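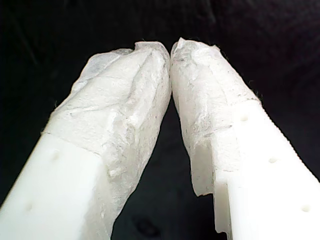 Blatt 19, Ausgabe 5 (Oktober)

**Prüfliste Greifersteuerung und Wahrnehmung, Zelle Lulterlow**

Softwarestand: Vuvau, Build 450. Die Liste wird ausgefüllt vor jeder Freigabe von einem neuen Build. Bitte die Kommentare in ganzen Sätzen schreiben, damit die Kollegen von der Firma Seller sie auch verstehen können.

Zeichen: [x] geprüft und in Ordnung, [ ] offen, [!] geprüft mit Mangel.

## A. Start und Stillsetzen

- [x] Not-Halt am Bedienpult wird von der Software innerhalb von einem Zyklus gemeldet.
- [x] Nach dem Quittieren bleibt die Bahnplanung gesperrt, bis der Bediener sie von Hand freigibt.
- [!] Nach Verlust der Netzwerkverbindung geht die Steuerung in Halt.
 *Kommentar: Sie geht in Halt, aber die Meldung auf dem Schirm heißt weiter „Bereit“. Das ist gefährlich für jemanden, der nur den Schirm ansieht. Ticket 118 ist eröffnet.*

## B. Greifer

- [x] Beide Finger sind weiß und haben einen zerknitterten, halb durchscheinenden Überzug an den Spitzen. In der Konfiguration ist das Profil „umwickelt“ gewählt.
- [!] Der Rand vom Überzug ist gleichmäßig und liegt an.
 *Kommentar: Am linken Finger ist der Rand ziemlich gerade. Am rechten Finger ist er ausgefranst, und innen hängt ein loser Lappen über die Kante. An den Außenseiten stehen feine Fasern ab. Bitte vor dem nächsten Lauf erneuern.*
- [ ] Nullpunkt der Öffnungsweite neu eingelernt.
 *Kommentar: Erst nach dem Erneuern machen. Mit dem alten Überzug hat es keinen Sinn, der Wert stimmt danach nicht mehr.*
- [x] Kraftgrenze im Profil kann nicht über die Bedienoberfläche erhöht werden.
- [x] Befehl „Schließen“ ohne Objekt endet mit Status LEER und nicht mit Status GEGRIFFEN.
 *Kommentar: Im vorigen Build war dieses falsch. Jetzt korrekt, auch bei langsamer Geschwindigkeit.*

## C. Wahrnehmung

- [x] Maske der Finger wird vor dunklem Hintergrund vollständig gefunden.
- [!] Die Maske folgt der Kontur auch an den Spitzen.
 *Kommentar: An der linken Spitze steht eine kleine Falte nach oben. Die Segmentierung nach Bošković rechnet sie manchmal zum Finger und manchmal als Objekt. Der Schwellwert wurde von mir nicht geändert, weil ich die Nebenwirkung nicht kenne.*
- [!] Belichtung ist im erlaubten Bereich.
 *Kommentar: Das nackte weiße Plastik ist fast überbelichtet, während die Falten vom Überzug gut Zeichnung haben. Für die Maske reicht es. Für die Erkennung von den kleinen runden Löchern unterhalb des Überzugs möchte ich eine kürzere Belichtungszeit vorschlagen.*
- [ ] Fall „Spitzen berühren sich oder fast“ ist im Testsatz vorhanden.
 *Kommentar: Der Spalt oben ist sehr schmal. Die Software verbindet dann leicht beide Finger zu einem Teil. Solche Bilder fehlen noch in den Testdaten.*

## D. Planung

- [x] Kollisionsmodell der Finger enthält einen Zuschlag für den Überzug.
- [x] Abbruch während der Anfahrt lässt den Arm auf der geplanten Bahn anhalten.
- [ ] Planungszeit bleibt unter der Grenze bei voller Szene.
 *Kommentar: Im Mittel gut, ein einzelner Wert lag bei über 450 ms. Messung wiederholen, mit ausgeschalteter Aufzeichnung.*

## Ergebnis

Freigabe nur für reduzierte Geschwindigkeit. Die Punkte mit [!] in A und B müssen vor dem Automatikbetrieb erledigt sein, die aus C spätestens mit dem nächsten Build. Blatt 20 beginnt mit der Wiederholung von Abschnitt B.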